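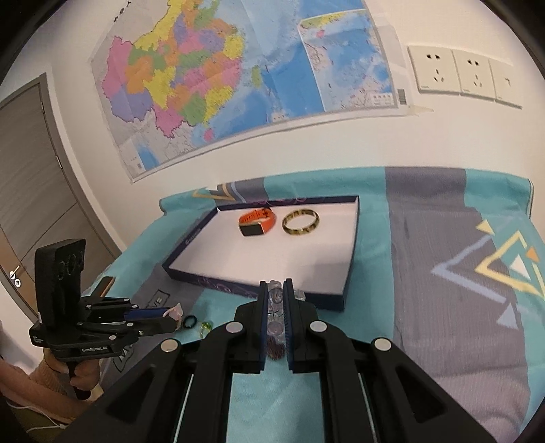
## 4. Sorting small wearables into a lid tray

This section covers bracelets, bangles, strung beads, watches and fitness bands. Earrings and rings are in section 5. If you have already bought a velvet organiser with twelve compartments, you can follow the same steps, though I have yet to meet one whose compartments fit a bangle.

The Fercombe sorting method, which this guide is loosely based on, asks for a Talukder insert and a set of printed labels. We tried both at Pramdale and went back to box lids. A shallow lid with a plain white inside does the job, and dark beads and clear beads both show up against it well enough. Clear ones are the harder of the two, whatever the packaging of your storage system claims.

### Before you start

- One shallow box lid, rectangular, with sides high enough to stop a bead rolling out.
- A cloth for the table. Patterned is fine. Lay it right up to the wall if the table stands against one, and leave a raised edge at the back so that nothing drops down the gap.
- A soft dry cloth for wiping.
- Somewhere for the pieces to go afterwards. People forget this one and the lid becomes permanent.

> **Caution:** Check every strung piece for a worn cord before you lift it by one end. If the cord looks thin near the knot or tassel, support the whole length from underneath.

### 4.1 Setting out

1. Put the lid on the cloth, open side up. It doesn't need to be square to the table edge. Selvaraj Miah's earlier version of this page insisted that it did and gave no reason.
2. Start with the bulky pieces. Place them towards the rear of the lid and leave a gap between each one and the next.
3. Close the strap of any watch or fitness band into a loop and stand it on its edge with the screen facing you. Laid flat, a closed strap tends to rock.
4. Lay bangles flat beside it. Keep hard rims away from screens. "Scratch-resistant" is a generous phrase.
5. Bring strung beads in last, at the front. Hold the strand upright over the lid, let the lower end touch down first, then lower the rest behind it.
6. Look along the outside of the lid for anything clear or small that has ended up on the cloth. Do this before moving the lid.

> **Note:** Tufts and tassels should lie free of the beads. If one is trapped underneath, lift the strand and lower it again. Pulling at the tuft is how they come off.

### 4.2 Wiping and checking

1. Take one piece at a time and wipe it over the lid.
2. For a perforated strap, fold the cloth to a point and go along the holes. You may be told to soak the strap in something from a bottle. Read the maker's instructions first and be suspicious of the bottle.
3. Turn segmented bangles slowly under a lamp and feel for a raised join with your thumb.
4. Return each piece to the place it came from.

Jahangir Fakir timed this for us at 17 minutes for a small lid. The leaflet that came with the Levon storage drawers promises 60 seconds, presumably for an empty drawer.

### 4.3 Putting away

1. Remove the strung pieces first, supporting both ends.
2. Coil each strand loosely in its own pouch. Two strands in one pouch will find each other.
3. Put bangles away flat.
4. Leave bands where you will see them if they need charging. The advice to store them at exactly half charge may be sound, but Afroza Hettiarachchi has ignored it since September and reports no difference.
5. Shake the cloth over the lid, not over the floor.

> **Caution:** Don't fit the lid back on its box with pieces still inside it. They will fall when you turn it over.

### If something goes wrong

**A bead is missing.** Check the corners of the lid, then the rolled edge of the cloth, then your sleeves.

**The tray is too full.** Use a second lid. Stacking the pieces saves space on paper only.

**The strand won't lie straight.** Leave it curved.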